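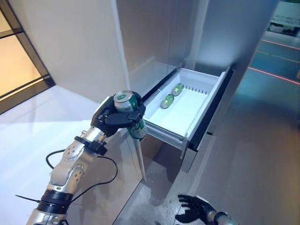

Figure 3. One hand holding a can near the open drawer, view from the head camera. The second hand is open.

Home | Issues | Section 4 | Section 5 | References

4. Restocking service under review

4.1 Task and setup

The restocking service of Tendevley is sold together with the two-arm Dravton kit. The client receives the arms, the multi-fingered hands and a license for the control software, which is named Pesari. In this section we review only the part of the service that concerns beverage cans and a pull-out refrigerator drawer. Bottles are offered also, but at the time of our review they were not supported in the version we received.

The cans may be laid on their sides in the drawer. For this reason the orientation of the can in the hand is important, and the software plans it before the hand goes over the front lip.

4.2 Use of the second hand 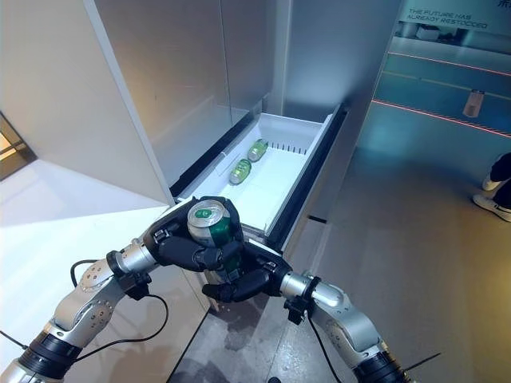 Figure 4. Both hands on one can in front of the drawer. The lid is tilted toward the camera.

The manual describes two modes. In the single mode one hand does the full placement. In the shared mode the second hand supports the can from below while the first one keeps the upper side. We found the shared mode slower, but it lets the operator correct the angle of the can without putting it down. The fingers cover a large part of the label in both modes, so the recognition by label should be finished before the grasp.

We ran 1,743 trials with four settings of grip force. The supplier recommends a test of 1,000 trials before acceptance, and we consider this number sufficient for cans of one size. Of our trials, 965 were made in the shared mode.
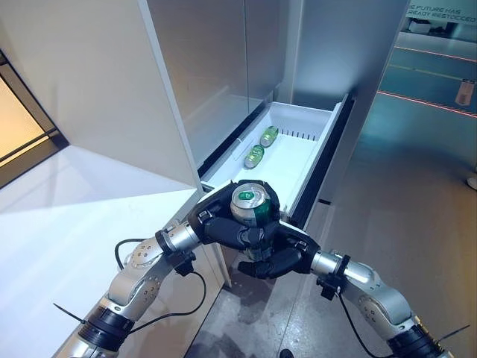 The cables need attention from the buyer. They are led outside the arm, and the Duggan guide for installation gives only one short paragraph about their length. We would prefer a closed channel. The price of the yearly service does not include replacement of cables, and this should be written more clearly in the offer.

Last updated: 2024-01-26

Comments

Is the grip force reported per finger or for the whole hand? I could not find it in 4.2.

Useful section. Please add the bottles when the new version comes, we must decide before June.

Same question about the cables here. Ours were too short on the right side.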